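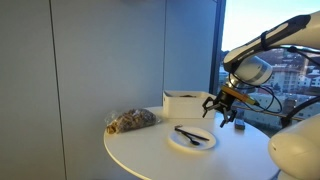

Figure 3. The table-clearing cell by the window, with the gripper over the back of the table. The round plate holds the two black utensils used in the trials.

4.3 Failure analysis

Of the 172 clearing attempts, 46 ended before the last item had left the table. We went through the logs and the video of each one and gave it a single main cause. Where two of us disagreed, a third author (L. Bạch) made the choice.

The most common cause was the pair of black utensils. Laid on the plate as in Figure 3, they partly overlap near the handles, and the segmentation step often returned them as one object. The grasp planner then picked a point close to the overlap. In the milder cases the fingers closed on both handles and the spoon slipped out during the lift. In the worse ones a fingertip pressed on the rim and the plate tipped. Lowering the merge threshold separated the two handles more often, but it also split the spoon into a bowl and a handle, so we kept the original value for all the results reported here.

The second cause was the clear bag of dried food. Depth readings on the film were patchy, and the planner tended to place the top of the bag lower than it was. The gripper came down too far and pushed the bag along the table before closing. On two attempts the bag went over the edge.

The fault that stopped the work for a time was of another kind. In August 2021, during a run supervised by S. Tăng, the arm did not slow down on its way to the back of the table. One of the cables that loop round the wrist had caught on the joint housing, and the force reading at the wrist drifted as the cable pulled tight. The Plistton controller zeroes this reading at the start of each motion, so it took the pull of the cable as the resting value. The contact limit was set at 60 N, but the arm pressed harder than that on the table before Tăng used the emergency stop. No one was hurt. The table top was marked and one finger of the gripper was bent and had to be replaced.

We made two changes afterwards. The force reading is now zeroed only in the home pose, where the cables hang free, and a motion is refused if the reading has moved by more than 4 N since then. T. Đoàn also rewrote the approach so that the wrist never turns past the angle at which the cable caught. This costs some reach - items close to the window frame now need a second approach from the side - and it does nothing for the two grasping problems described above.

The drift check has since refused several motions. K. Đinh traced most of these to the cable clip working loose, and it is now checked before each session.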